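Two grippers, one whiteboard: notes for the Gatix evening talk

Speaker notes, second draft. Slot is short and starts at 7.30, so skip anything in square brackets if they are still setting out chairs when I begin.

Opening. Say hello. Say the title properly. Explain that Stimach is the name of the build and that it doesn't stand for anything. People will ask. Last time I made up an acronym on the spot and it ended up in the newsletter.

What it is: a pair of grippers you hold in your hands, one left, one right. You squeeze, the fingers close, and the position gets logged down a cable to the laptop. The long-term plan is that a robot arm wears the same fingers and has a go at the same jobs. The short-term plan, as of January, was to wipe a whiteboard without knocking it over. 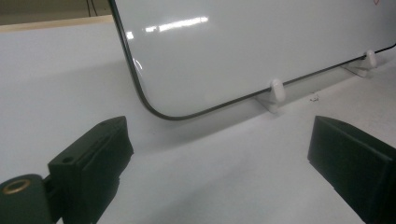

Deming Tang

Start with the whiteboard, as it caused most of the trouble. It is the small upright sort that stands on a desk on two plastic feet. I chose it for three reasons: it was in the cupboard at Kiswood, it was free, and I thought wiping would be easy. Pause here for anyone who has ever tried to automate wiping.

Points to get across about the board:

It is glossy. The ceiling lights land on it as bright streaks, and the streaks slide about whenever the camera moves. To my tracking code a bright streak looked exactly like something worth following. It spent an entire evening devotedly tracking a light fitting.

The feet are white and the table is white. I can find the feet perfectly well with my shins and elbows. Software struggled. Du (the labelling tool, explain for the newcomers) kept joining the feet to the table as one large object. Fair enough, I suppose.

It tips. Press too high and the whole board leans away from you like someone at a party being told about 3D printing. Press low, near a foot, and it mostly stays put. I learned this the slow way. Kiswood has thin walls and the pottery group next door also learned it.

[If time: the story of the first set of feet. If no time: say "ask me about the feet" and look mysterious.]

Fingers. This is the part the printing people came for, so slow down.

Printed in a very dark green that everybody calls black. I paid extra for the green. Each finger is a chunky stepped block, and I went through eight versions before settling. Versions one to five can be summed up as "thinner than they should have been". Version six was fine and I broke it by being pleased with it and showing it to people. Seven had the holes on the wrong side. Eight is what I use now, and I have promised not to open the file again.

Brass inserts. Put them in with a soldering iron, go slowly, stop before you think you should. My first few went in at an angle, and a crooked insert gives you a crooked screw, then a crooked finger, and then a month of blaming the calibration. Pass the bad one round the room if I remember to bring it. It lives in the tin with the drill bits.

Layer lines on the gripping face: leave them. I sanded one pair smooth because it looked more professional, and smooth plastic on smooth plastic is a slide. The rough pair holds better. They also chip at the corners if you drop them on a hard floor, so the people who sand things get to feel a bit smug after all.

Now the mouse. Ask for a show of hands: who thinks a computer mouse is easy to pick up? Wait. Look sad.
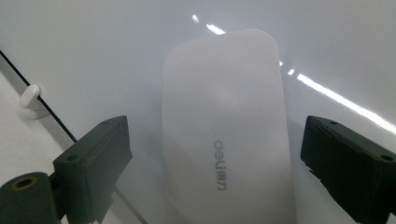 Deli mouse on a glossy white surface, fingers open either side. Brass insert at bottom left.

Mouse notes. We wanted an object that everybody owns and that doesn't roll, and I still think that was sound. What I hadn't considered is that a mouse is shaped by clever people to sit low and slip nicely under a palm. The sides curve away just where blocky fingers want to press. Close too high and it squirts forward across the table. Close too low and the fingertips scrape the table first, and you get a noise that goes right through your teeth.

What helped: come in level, one finger each side, and close slowly. That is the whole technique. It took two of us most of a weekend to arrive at it and there is no slide, because it would be a slide with one line on it.

White mouse on a glossy white surface, by the way. See earlier remarks about white feet. I have since been told that tablecloths exist.

Numbers, for those who like them. We kept nine good mouse runs out of the first batch. I won't say how big the batch was. If pressed, say "a learning-sized batch" and move along to cables.

Cables. Each gripper has one and they hate each other. If you hold both grippers and turn round to look at the screen, congratulations, you are now wearing your project. Things I tried: cable ties (fine until you want to change anything), tape on the sleeve (fine until you want your sleeve back), a curly lead out of an old telephone (pulls, gently and constantly, like a bored toddler). What I do now is let each one loop down and run off its own side of the table, with enough slack to reach and no more.

Holding two at once. I'm right-handed, and my left hand turned out to have no opinions whatsoever. For the wiping job the right does the work and the left stands by with its fingers open, looking keen.
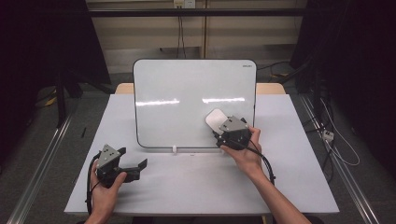
Then the wiping itself. Pressure is the thing. Too little and you polish the ink. Too much and see above, party, leaning. I ended up with short strokes, working inwards from the lower corner, and lifting off at the end of each one instead of dragging back. Dragging back leaves a grey smear, and the smear then has to be wiped, and so on until closing time.

The metal plate on top of each gripper: yes, it has more holes than it needs. I drilled for a camera bracket I hadn't bought yet. Then I bought a different bracket. The angle is deliberate. It was less deliberate on the prototype, where I had bent it in the wrong vice, but the view was better that way so I measured my mistake and repeated it.

Cost. Someone always asks. Print material is cheap, inserts are cheap, screws are cheap, and then you buy the one good cable and sit down for a minute. Most of my overspend was on postage for things I had ordered singly over six separate evenings.

What I would change:

Matt board, or at least turn off the light above the table. The light switch at Kiswood does half the building, so this needs negotiation.

Softer pads on the fingers, glued, so they can be torn off and replaced. Bring the foam sample.

Label the left and right fingers on the inside. They look the same to me after nine at night.

Tidy the floor before recording. I tread on my own pens.

[Demo, only if the table is steady. Check it by leaning on it before the talk, where nobody can see. If it wobbles, play the clip and say the demo is "in the clip".]

Questions likely to come up:

When does the robot arm arrive? Soon. (Do not give a month. I gave a month last time.)

Are the files available? Version eight, yes, on the Kiswood shared drive, in the folder called fingers_final. Ignore the one called fingers_final_use_this.

Could it do the washing-up? No. Take the next question.

Spare adaptor is in the side pocket of the blue bag. Give the clicker back to Gatix at the end, I went home with it last time.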